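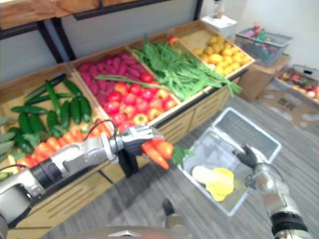

Tunero Produce Stand: Set-up Guide
Section 4: Filling the bins
Published 13/09/2021 by the Horgan product support team, Ornthorpe

4.1 Check that the stand is level before loading. Do not load a bin past 31 kg.

4.2 Place long items first. Lay cucumbers lengthways, running from the back of the bin to the front.

4.3 Place carrots at the front of the cucumber bin, side by side.

4.4 Where two kinds share a bin, put the firmer one at the back. Sweet potatoes go behind, tomatoes in front.

NOTE: Keep tomatoes no higher than the front edge. They roll.

4.5 Load green beans as a single bundle. Trim or turn back any ends that hang over the front.

4.6 Fill the potato bin from the rear.

CAUTION: Do not stand or lean on the front edge of the bins.
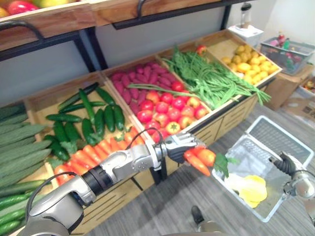 4.7 To empty a bin, set a basket on the floor with the handle up. Lift carrots by the bunch, keeping the leaves on, and lower them in.

4.8 Remove soft or split items daily. Wipe the wood with a damp cloth and dry it before refilling.

NOTE: For spare bin panels, quote part 133.

Related items
Section 3: Fixing the upper shelf
Section 5: Moving the stand
Drivamance castor set: fitting sheet

© Horgan 2021. Contact product support | Back to top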